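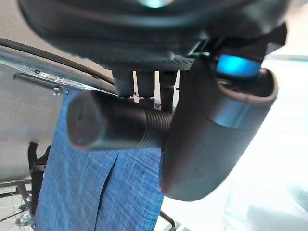 Bench side, Monday. The finger with the band of light on it.

Dye notebook, Monday, indigo vat no. 2

I started the vat again after the weekend. In the morning the surface was dull and the liquid under it was too blue, so the vat was not reduced enough. I added a little more fructose and lime, stirred slowly in one direction, and left it closed until after lunch. At 2 p.m. it was yellow-green under the skin, as it should be.

The wool from Grevden arrived with more grease than the last lot. I washed 500 g two times in soft soap and the rinse water was still cloudy. Please do not put this wool in the vat before a third wash. I wrote the same on the bag.

Test skeins for the Salgado order:
Skein A, one dip, pale and uneven near the tie.
Skein B, three dips, good middle blue.
Skein C, five dips, darker, but it rubs off on a white cloth.

I think C was not rinsed enough between the dips. I tied it also too tight, so there is a white line where the dye could not enter. For the next test I will tie in a loose figure eight, as we did for the Grastodham samples.
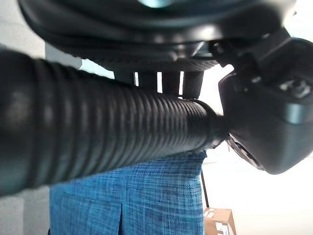

The madder is a different problem. I used 300 g of root for 340 g of yarn and expected a strong red, but it came out as brick. Maybe the bath became too hot when I went to answer the door. I was away longer than I wanted. The thermometer was lying on the shelf and not in the pot, so I cannot say what the temperature was.

The Droka alum is almost finished. There is enough for one more mordant bath, if it is a small one. I would like to try the same brand again before we change to another, or we cannot compare the reds.

Tomorrow: third wash, new skein C, check the vat before 9. The lid must stay on.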